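Wednesday at Celemach: the planner tour

I went to the Celemach open afternoon mostly to hear about Vikden, their motion planner for two-arm cells. The brochure says it "understands contact." I had my doubts going in and still have most of them.

Darlene Cloutier, who leads the perception side, was candid at least. Their pose estimator was trained on 1,768 labeled grasps, and she agreed that's thin for parts where one gripper hides what the other is holding. 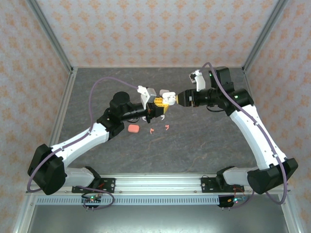 Aldo Mazza took over for planning. Both arms share one clock and one collision model, and the planner slows them down once the fingertips get within 14 mm of each other. Fine – but the threshold is set by hand, per part, in a config file. I asked how long a new part takes to tune. Around 6 hours, he said, if the camera calibration holds.

The replay tool was the best thing I saw. You can scrub through a failed run and see which module gave up first. Neither of them would give me a failure rate, though, and I asked twice.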